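Robots at Home and at Work
Handout 4: Notes from the open day visit to Bekelora

Posted in August by the course office

We use cookies to remember your settings. By continuing to read you accept this. Accept / Manage

These notes go with the visit to the Bekelora open day. If you missed the bus, read them before the next class, because the written exercise at the end uses the same material. Students who took their own notes can compare them with mine and tell me where we differ.

The visit ran from 9 in the morning until just after noon. There were 25 of us, split into two groups. One group started with the talk by Roxana Muñoz in the front hall while the other went to the demonstration room, and we changed over at the coffee break. Anselmo Flores handled the questions in both sessions.

1. The talk

Muñoz spoke about why clothes are hard for machines. A box has a shape, and the shape stays the same when you pick it up. A shirt has no fixed shape. Every time it is put down it lands in a new way, and the part you want to hold may be underneath. She called this the state problem. In our textbook it comes up in the chapter on soft objects, under "deformable."

She also talked about data. The Bekelora group has recorded almost 3000 attempts at handling laundry, and a good share of them failed. The failed ones are kept and labeled too. A student asked if they were any use, and the answer was yes, as long as the label says at what point the attempt went wrong.

2. The demonstration

The job was clothes on a bed. This is harder than clothes on a table. A mattress gives when you press on it, and a loose sheet can be picked up along with the garment.

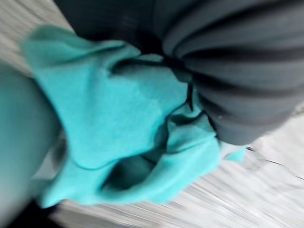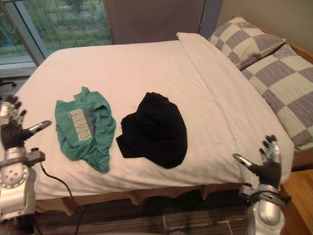

Fidelina Ayala
Lecturer, Introduction to Automation

Points to take from the pictures:

In the second one, the green T-shirt and the black garment are bunched up on the white sheet with only a little space between them. Before any folding, the system has to decide where one item stops and the next one starts. Color helps in this case. Two black shirts would be a different matter, and Flores said so when he was asked.

Look at the hands as well. They have fingers and a thumb, covered in black with silver at the tips. The left one is open above the mattress and the right one rests against its front edge. Think about what each hand could reach from there without the other one moving.

The first picture is a close view, with turquoise cloth up against a dark gray ribbed fabric and a finger of the gripper at the left. At this distance you get folds and shadows and very little of the outline of anything. A close view is good for judging contact. It is poor for telling what the object is or which way it faces. The wider view has the opposite strengths, so keep both in mind when you answer the exercise.

3. Questions from the group

How long does one item take? Flores did not give a single number. He said it depends mostly on how the item lands, and that the limit they set is 20 tries before a person steps in.

Could it work in a hotel? The Pescombe laundry firm has asked the same thing. Muñoz thinks a hotel is easier than a family home in one way, as the sheets and towels are all alike, and harder in another, as the rooms have to be finished on time.

What about the sheet being grabbed by mistake? This is a known problem. They are comparing two ways of spotting it, one by the force on the fingers and one by watching whether the rest of the bed cover moves.

4. Terms to know

Deformable object: something that changes shape when handled.
Grasp point: the place where the hand takes hold.
Occlusion: one thing hiding another from view.
Regrasp: letting go and taking hold again in a better place.

5. Exercise

Write one page. Choose a garment you own and describe the steps for folding it from a crumpled start. Mark each step where you would need to see the whole garment and each step where a close view would do. Say where you expect a regrasp. Sketches are fine. Hand it in to Gilberto Espinoza at the Sotelo building before the next lab.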